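Household Notes: The Common Table at Surkilville

4/28/22

The purpose of this entry is to set out how the common table in our house is kept. Several readers wrote after the previous entry, which dealt with the linen cupboard, and asked whether similar rules could be applied to a surface that everyone in the household uses at all hours. The answer is yes, within limits. A common table will never look like a sideboard, and it should not be expected to.

The household at Surkilville consists of four adults. Velimir Živković and I have lived at this address for 11 years. Mateja Kos and Ha-rang Jin joined us in September and brought with them a number of belongings, among them a serious interest in confectionery. Before their arrival the table held newspapers and very little else. It is now the most heavily used piece of furniture in the house, and the arrangements described below were agreed upon by all residents.

The Cloth

A checked cloth was selected for the table after a plain one proved unsuitable. Crumbs and small marks show far less on a check. The cloth is shaken outdoors every morning and washed when required. It is not ironed before each use, and creases left from folding are considered acceptable. Velimir dissented on this point and his dissent has been noted. Residents who wish to iron the cloth are free to do so.

Candy

All wrapped candy is to be kept in the tray. This was the first rule adopted and remains the one most often disregarded. The tray has a flat rim and ridged sides, is easy to lift with one hand, and may be carried to the other room when guests are present. It should be wiped out with a damp cloth once the last piece has been taken, before any new candy is added.

Assorted candy is purchased loose by weight from Radulović, a small shop near the bus station in Genow. The shop permits customers to make their own selection, and our standing purchase is 20 pieces. Residents may request particular kinds. Ha-rang prefers the square pieces with a crumbly center, and these are generally the first to be finished. Mateja will eat any of them. My own preference is for anything in red foil, a matter of habit from childhood more than of taste.
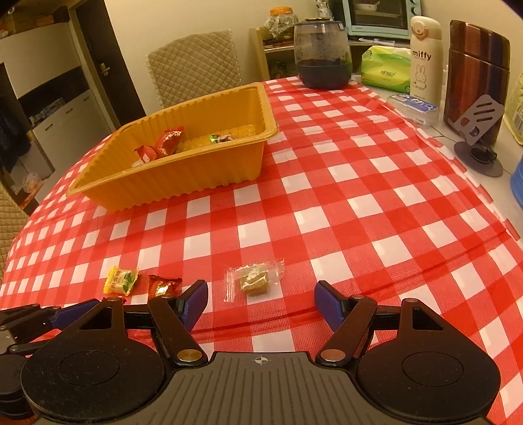

The common table with its checked cloth, the candy tray, and the items kept toward the back.

Candy found on the cloth may be returned to the tray by any resident. Empty wrappers may not be returned to the tray under any circumstances. A person reaching for a piece in the evening should not be required to test several wrappers in order to find one with something in it. We have had discussions on this subject and I do not propose to reopen them in a public entry.

Items Kept Toward the Back

The back of the table is reserved for taller items. Canisters stand here, as does the tissue box, together with any bottle in current use. The clear canister with the dark lid is refilled when its contents run low, and the person who notices is the person who refills it. This wording was proposed by Mateja and has worked better than the written rota that preceded it.

The cream-colored miffy bottle is not common property and should be left where its owner has placed it. It has been moved to the kitchen by well-meaning persons on 3 occasions, each time followed by a lengthy search. The phone holder, on the other hand, is available to everyone. It is useful for reading a recipe or for speaking with relatives while the hands are occupied, and calls to Borislav Kadrić, my cousin, are usually made from this table for that reason.

Items in Transit

A difficulty with any table near the center of a house is that it attracts objects on their way to somewhere else. Bathroom supplies are a regular instance. They are set down with the shopping and can remain among the canisters for a considerable period. Our rule is that such items may stay until the evening meal. After that hour they are placed on the stairs, and whoever goes up next is expected to take them.

Packages of food are treated in the same way, except that they go to the pantry shelf. An opened package should be closed with a clip. Clips are in the second drawer.

Review of Arrangements

The residents review these rules at the end of each season. At the last review two changes were proposed. The first, a second tray for sugar-free candy, was declined for lack of space. The second, a small lidded container for wrappers, was approved, and Velimir has undertaken to find one that fits beside the tissue box. He has so far rejected two on grounds of height.

Nikola Gashi, Surkilville

Correspondence regarding the linen cupboard is still being answered in the order received. Readers who asked for the measurements of the shelves will find them in the next entry.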